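Flotside Community Help > Surfaces and Finishes

White haze on a glossy tabletop after hot cups

Knut Eichhorn
The top was finished last October with 2 coats of Ekus clear gloss. The can says it resists up to 212 °F. A mug of tea still leaves a dull ring. Is the finish defective, or did I apply it wrong?
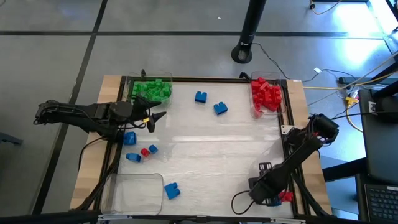 Last edited 2021-06-03

I let it dry overnight between coats. No sanding.

ehlers_shop
Probably neither. A heat rating applies to a fully cured film. In a cool room curing can take 4 weeks, and a thick coat takes longer. Haze is usually moisture held in the film. Try a hair dryer on low, kept moving, before you strip anything.
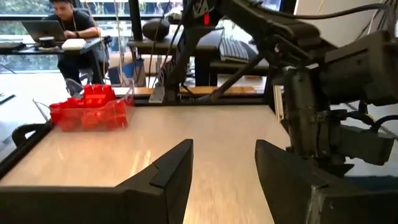

Wood-grain top, window light on the gloss

If the ring stays, scuff the whole top with a fine pad and recoat thin. Spot repairs show under side light.

Bavent
just use coasters
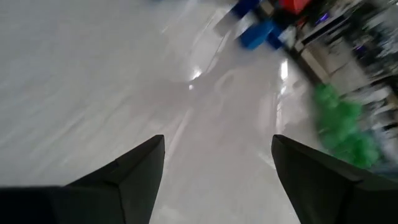

Pale floor

mine did the same thing, wax hid it for a while. the floor finish from them is tougher

ehlers_shop
Wax has to come off before any recoat. Wipe with mineral spirits and change the rag often,

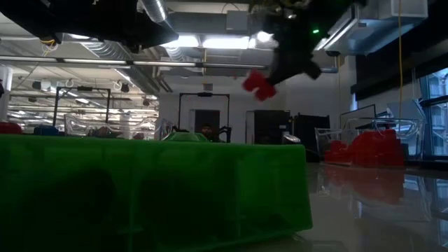
then let the top dry overnight. Test adhesion in a corner first.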